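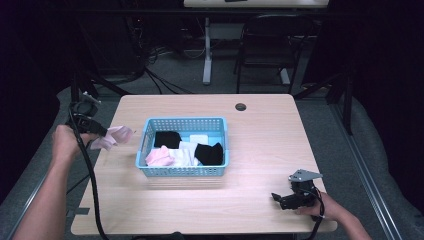 Hand-held grippers and a basket of clothes at Skistetti's Lorkport workshop.

Lorkport firm pays people to put washing in a basket, very carefully

June 15, 2023

If you have ever been told that you fold laundry like a robot, a company on the edge of Lorkport may have work for you. Skistetti, which moved into the old Kubiak printworks last September, is taking on people to tidy clothes by hand so that machines can learn to do it by copying them.

The job is simple to explain and rather harder to explain to your mother. You stand at a table with a gripper in each hand. You pick up a sock, or a vest, or something pink that was once a different colour, and you put it in a plastic basket. Then the basket is emptied and you do it again. The grippers keep a record of where your hands went and when the jaws closed, and the cameras fixed to them keep a record of what was in front of them at the time. All of it goes into the training of a two-armed robot called Okodano, which will one day be expected to manage the same thing unaided.

Skistetti wants 3000 of these demonstrations by the end of the summer. It had 113 on the day of our visit, which a spokesperson for the firm described as "a good start". Anyone with teenagers will recognise the tone.

The idea of teaching a robot by showing it is not a new one, but the usual way is to have a person steer the robot itself from a few feet away, with a pair of joysticks or a second set of arms. Skistetti did that for its first year and still does for some jobs. The trouble, the firm says, is that it is slow, it ties up an expensive machine, and the person steering gets a stiff neck and a short temper. Using grippers without a robot on the end of them means the lessons can be recorded anywhere there is a table and a plug.

It also means the person can feel what they are doing. A shirt that has snagged on the side of a basket gives a small tug, and most of us respond without thinking about it. Someone working a joystick gets no tug at all, and finds out about the snag when the basket sets off across the table.

We were allowed a turn. The grippers are heavier than they look, and the first thing you learn is that you have been relying on your fingers for years without giving them any credit. Picking up a flat cloth from a flat surface with two stiff jaws is maddening. The trick is to pinch a bit of it into a ridge first, then take hold of the ridge. The second thing you learn is to slow down. A person in a hurry flings the sock in from a distance, and a robot that has been taught to fling is no use to anyone. Our first go was politely deleted. Our second was kept, although we were told that it would be "weighted accordingly".

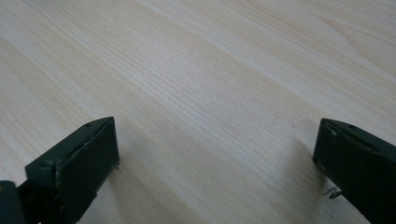
New starters get half a morning's practice before anything they do is counted. They are asked to open the jaws fully before reaching for each item, to come in at much the same speed every time, and to avoid swapping hands halfway through because one arm is tired. They are also asked not to talk to the clothes. The recordings have no sound, but people who talk tend to wave.

Shifts last four hours with a long break in the middle, and the pay is a little better than the car wash next door, from which Skistetti has already pinched a couple of recruits. The firm says that the best demonstrators so far have been people who have worked in kitchens or care homes, where you get used to doing a fiddly thing the same way over and over with somebody watching. The worst have been its own engineers, who keep stopping to improve the gripper.

Mistakes are not always thrown out. If a cloth slips and the person calmly picks it up again, that stays in, and is thought to be worth more than a perfect run. Okodano will drop things too, and it needs to have seen what to do next. What gets binned is the sort of mistake that involves a knee, a chin or a word beginning with b.

As for the pupil, it is coming along. Okodano has been trained on a smaller batch of recordings of a single kind of towel, and when we saw it at work in the next room it got one into a basket in a little under a minute. It then got a second one most of the way in and stood over it for a while with an air of great patience. The firm expects it to do better once it has seen more sorts of clothing, and says that dark socks are a particular worry, as one crumpled black thing looks very like another from above. This will not come as news to anybody who has got dressed before sunrise.

Skistetti's first customers are meant to be small hotels and laundries, where sorting and carrying take up a good deal of the day. There is no date for that yet and no price either. Folding comes later still. Asked how much later, the spokesperson said that folding a fitted sheet had been taken off the list for now, and that the company would look at it again when it had found a person who could show the robot how.

Meanwhile the firm is asking the town for clothes. It is after about 200 clean items in any size, colour or state of fashion, the odder the better, so that the robot does not grow up believing everyone in Lorkport owns the same vest. Single socks are welcome. Anything with a zip should be done up, and pockets should be emptied first, as one early donation came with a house key that has still not been claimed.

Donations can be left at the printworks reception on weekday mornings. Applications for the demonstrator jobs can be handed in at the same desk, and no experience of robots is needed.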